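**Progress report to the Wendlow Fund**
Packing materials and bins, Ilmont workshop
November 26, 2022

This report covers the work done since the last payment was received. It deals with the blocks, the bins and the spending. The training plan for next year will be sent separately.

**Blocks**

The first order of 874 blocks has been delivered and checked. All are the same rectangular shape, so that color is the only thing that separates one set from another. We had asked for red, dark green and yellow. The supplier, Bralix, could not match the yellow to our sample in October, and we decided to go ahead with the first two colors and leave the third for the spring. This has not held up the sorting work.

Paint wear was a worry in the original application. We set aside 100 blocks for daily handling and kept the rest boxed. Eun-ji Seo looks over the daily set at the end of each week and replaces any with chipped corners. So far the replacements have come out of the boxed stock and there has been no need to reorder.

**Bins**

We kept the old metal bins. The application included a line for new ones, but the quotes came in higher than we had allowed, and the sloping sides on the old bins do a useful job of bringing the blocks down to the floor where they can be reached. The insides are worn, mostly along the upper part of the walls. We do not plan to repaint before the next report.

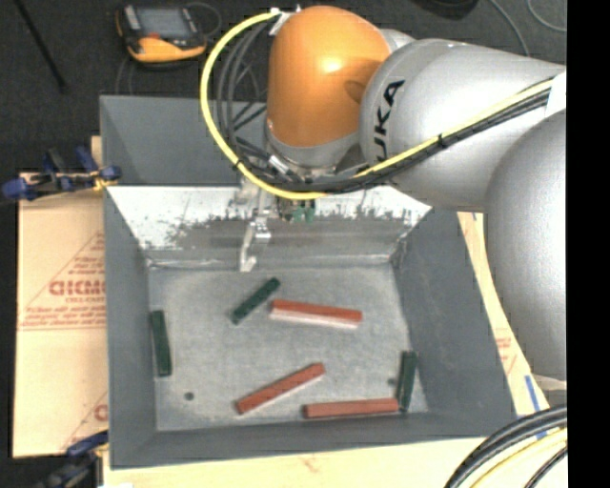 *Red and green blocks in one of the gray bins, Ilmont.*

Small loads have been easier to work with than full ones. When a bin is filled, blocks end up stacked against the walls and the lower ones are hard to get at - this was raised at the site visit and we agree with the comment. We now start each session with a small load and add to it later. Full bins are used only for storage.

Labels for the storage bins have been printed but not put up. The adhesive did not hold on the test bin and we are waiting for metal tags.

**Spending**

The block order came in under budget. The unspent bin money, more than $1000, is still in the project account. We would like to move it to shelving for the Sabatier room, where the boxed stock is now kept on the floor. Please let us know if this needs a formal change request.

**Still to do**

- Fit the metal tags to the storage bins
- Get a new yellow sample from Bralix
- Move the boxed stock once shelving is approved
- Send the 2 outstanding delivery receipts

Eun-ji Seo
Ilmont workshop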